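Workplace Layout, Unit 3 – Clearing and Resetting a Desk Surface
5 July 2018
Course handout, Cokden Technical Program

A desk surface is divided into a working zone, along the front edge, and a storage zone, along the back. Items used less than once an hour belong in the storage zone or off the desk. A plain rectangular top against a wall gives one storage edge only. 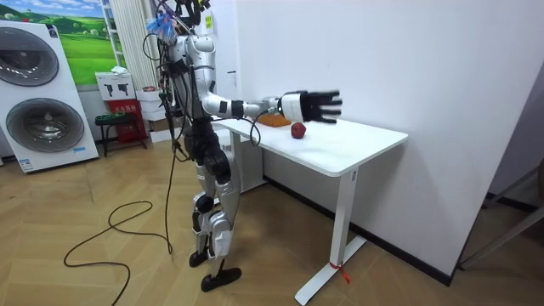
Small loose items are collected in one open container. A basket with a flared rim is acceptable – it takes flat items without tipping them. Place it near the wall, within reach of a standing user, and do not stack anything in front of it.

For the exercise, take a top of 1,800 mm and reserve a strip 50 mm deep at the back for cables. Mark both zones on the plan. Clear the top completely before wiping, then return items to the storage zone first.

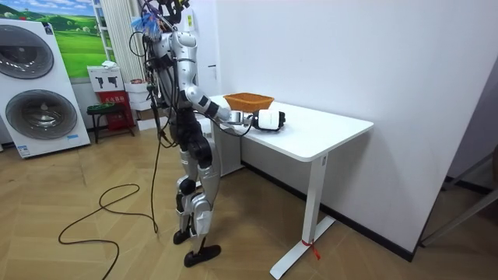
Prajapati objects that a basket at the back collects things that should have been thrown out, and would empty it at every reset. The point is fair for shared desks. Add an emptying step to the plan if the desk has more than one user.

Plans are due at session 14.

Comments

Trarine: Is the cable strip included in the storage zone?

Peletti: Yes, I drew it inside and lost no marks.

Trarine: Thanks, redrawing mine.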